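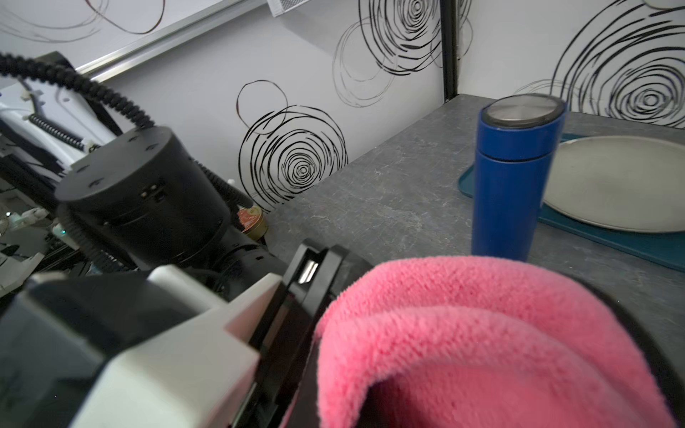
*Fig. 4 Microfibre cloth, folded over, pile outwards.*

## 4. Cleaning and routine care

This section covers the cleaning of the Nanier under-sink water filter and its tap, changing the cartridge, removing limescale, and shutting the unit down while you are away. Fitting and first flush are covered in Section 3. If the unit has been leaking, go to Section 5 before doing anything here.

You will need:

- a clean microfibre cloth, kept for this job only
- a washing-up bowl
- mild washing-up liquid
- a soft toothbrush
- Birari descaling powder, or plain citric acid
- a new Harawira cartridge, if the counter says one is due

**CAUTION:** Do not use bleach, scouring powder, wire wool or solvent on any part of the unit. Bleach marks the tap finish and hardens the seals. A hardened seal may hold for weeks and then let go without warning.

### 4.1 Cleaning the tap and spout

Do this once a week. In kitchens where the tap is next to the hob it may need doing more often, as grease settles on the spout and traps dust.

1. Close the filter tap fully. The lever should point straight back.
2. Wet the cloth with warm water and wring it out well.
3. Fold the cloth over so that the pile is on the outside, and wipe the spout from the base up to the nozzle.
4. Refold the cloth to a clean face and wipe the lever, including the underside.
5. Brush round the nozzle with the toothbrush. Use a drop of washing-up liquid if there is a green or brown ring.
6. Open the tap and let it run for 30 seconds into the sink.
7. Dry the spout and the base plate.

**Note:** Do not unscrew the nozzle to clean it. It holds a flow disc that is easily lost down the plughole. If the disc has to come out, put the plug in first.

Wash the cloth separately at a moderate temperature and leave out fabric softener. Softener coats the fibres and the cloth then smears water about instead of lifting it. Don't tumble dry it on a hot setting. A cloth that has been used on the hob or the bin should not go back to the tap.

### 4.2 Filling bottles, flasks and jugs

Most reports of an odd taste come from the container and have nothing to do with the filter. Before you change a cartridge early, fill a plain drinking glass from the tap and taste that. If the glass is fine, the bottle needs attention.

1. Take the lid off and lift out any rubber ring. Wash the ring on its own.
2. Rinse the container with hot water, then with cold filtered water. Throw both rinses away.
3. Hold the container just below the nozzle. Do not let the rim touch it.
4. Open the tap halfway. At full flow a narrow neck will splash back.
5. Stop a finger's width below the neck so that the stopper has room.
6. Wipe the outside dry before it goes in a bag.

Vacuum flasks hold on to smells more than glass does, mostly in the stopper. If a flask has had coffee or soup in it, fill it with hot water and a spoonful of bicarbonate of soda, leave it with the lid off for an hour, and rinse twice. Store it open.

**CAUTION:** The filter is for cold water only. Do not connect it to a hot supply, and do not hold a kettle or pan of boiling water against the spout.

Filtered water no longer carries the chlorine that mains water does, so it doesn't keep as long. Use water from a jug or bottle the same day. Water left in a flask overnight can go on the plants.

Keep the worktop near the tap clear enough to stand a bottle down while you deal with the lid, and keep a cloth within reach. 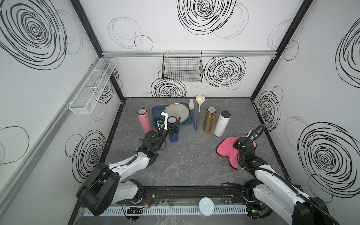
### 4.3 Reading the counter

The counter is on the front of the filter head, inside the cupboard. It shows the litres used since the last reset. Press the grey button once to wake it - the figures stay lit for a short time and then go out to save the battery.

How long a cartridge lasts depends on how hard your water is. Test it with the Briltel strip supplied in the accessory bag. Dip the strip in unfiltered mains water, shake off the drops and compare it with the chart on the packet.

| Strip result | Change the cartridge at |
|---|---|
| Soft | 2,566 litres |
| Medium | 1,607 litres |
| Hard | 903 litres |

Write your figure on the label inside the cupboard door. The counter does not know your water hardness and will not warn you at the right point unless you set it (see Section 3, step 11).

Change the cartridge after a year even if the figure has not been reached. A household that drinks very little water will get to the year first.

**Note:** A slow tap does not always mean a spent cartridge. Check that the isolating valve is fully open, and that nothing in the cupboard is pressing on the tubing. A stacked bucket is enough to kink it.

### 4.4 Changing the cartridge

Allow a quarter of an hour. Put the washing-up bowl under the filter head first, as the old cartridge is always full.

1. Close the isolating valve on the blue tube by turning the handle across the tube.
2. Open the filter tap and wait until the water stops. Leave the tap open.
3. Hold the filter head steady with one hand. With the other, turn the cartridge a quarter turn to the left.
4. Lower the cartridge straight down and empty it into the bowl.
5. Look up into the head. The black ring should be sitting in its groove. If it has come away with the old cartridge, press it back in with a fingertip.
6. Take the cap off the new cartridge. Don't touch the two holes underneath the cap.
7. Wet the neck of the new cartridge with clean water. Do not use oil or grease.
8. Push the cartridge up into the head and turn it a quarter turn to the right until the arrows line up.
9. Close the filter tap.
10. Open the isolating valve slowly and check for drips.
11. Open the filter tap. It will cough and spit for a while as the air clears. Let it run until the water is clear of grey dust.
12. Press and hold the grey button until the counter shows zero.

**CAUTION:** Hand tight is enough. A strap wrench will crack the head. Cracks made this way are not covered by the guarantee.

For the first day the water may look cloudy in the glass. Leave the glass to stand and it should clear from the bottom up. This is fine air and is harmless. If it clears from the top down, or leaves a layer of dust, flush the cartridge again.

Old cartridges can't go in household recycling in most areas. Drain them well and put them in the general rubbish, or use the return bag that comes with each Harawira twin pack.

### 4.5 Removing limescale

The filter reduces scale but does not stop it, and the outside of the spout will collect it wherever drops are left to dry. Light scale comes off with the weekly wipe. For a hard crust:

1. Mix the descaling powder with warm water in a cup, to the strength given on the tub.
2. Soak a piece of kitchen paper in the mixture and wrap it round the end of the spout.
3. Leave it for ten minutes. Do not leave it overnight.
4. Take off the paper and brush the nozzle.
5. Wipe the spout with a wet cloth, then run the tap until any sour smell has gone.
6. Repeat if the crust is still there. Don't scrape it with a knife.

**CAUTION:** Keep descaler off marble, limestone and other natural stone worktops. It dulls the surface straight away and the mark cannot be wiped off. Lay a folded towel round the base of the tap before you start.

Do not put descaler, vinegar or lemon juice through the cartridge.

### 4.6 Inside the cupboard

Every three months, take everything out of the cupboard and look at the fittings with a torch.

1. Run a dry piece of kitchen paper round each joint. Any damp will show on the paper.
2. Check that each tube goes straight into its fitting. A tube pulled to one side will leak sooner or later.
3. Check that the blue clips are in place at both ends of the filter head.
4. Wipe the filter head with a damp cloth. Do not spray it, as water can get in behind the counter.
5. Put back only light things on the side where the tubes run.

If a joint is damp, close the isolating valve and follow Section 5.2.

### 4.7 Going away

For a weekend, do nothing. Run the tap for a minute when you get home before you drink from it.

For anything longer than a week:

1. Close the isolating valve.
2. Open the filter tap to let the pressure off, then close it.
3. On your return, open the valve, then run the tap for five minutes.

If the house will be unheated in winter, take the cartridge out altogether and drain it. A frozen cartridge must be thrown away even if it looks sound. In a holiday home shut up until February or later, leave the old cartridge out and fit a new one when you open up again - follow 4.4 from step 5.

### 4.8 Replacing the counter battery

The counter shows a small bar in the corner when the battery is low. The total is kept for a few minutes with the battery out, so have the new one ready.

1. Slide the cover on the right of the filter head towards you.
2. Tip out the old battery.
3. Put in the new one with the plus sign facing you.
4. Slide the cover back until it clicks.
5. Press the grey button and check that the total has not changed. If it has gone back to zero, write the last known figure on the door label and add it to later readings until the next cartridge change.

**WARNING:** Keep button batteries away from children. If one may have been swallowed, get medical help at once.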